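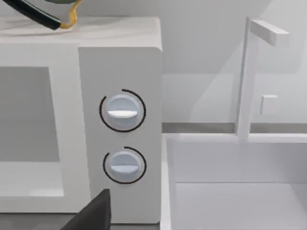 The second series of the crime drama Flutville starts filming in April, and its head writer is already tired of one question. "Everybody asks me who killed the baker," she told me when we met at the office of Prodero, the company which produces the show. "I know the answer. My mother does not know the answer. So you will not get it."

She did agree to speak about almost everything else. The first series had six episodes, and each was 46 minutes long. The new one will have eight, but they will be shorter, 38 minutes each. I asked if this was the wish of the channel. "No, it was mine. When I watched the old episodes again, I saw many places where a person only walks to a car."

The work began with a document of 272 pages, in which she wrote down what every resident of the town was doing on the night of the fire. Most of it will never be on the screen. "The actors read it, and then they call me to complain that their character was asleep."

Viewers of the first series will remember that it ended on the ferry, with the detective holding the wrong suitcase. The new story continues the next morning. The action moves for two episodes to Pliltotico, an island which was only mentioned before, and the Cieślak family, who own the boatyard, get a much bigger part.

Does she read what the fans write? "I read one forum until two in the night, and there was a theory with 749 replies. It was wrong, but the second half was better than my version." She did not want to say if she had changed the script after that.

A date for the first episode is not yet announced.

Last updated: 14 July 2022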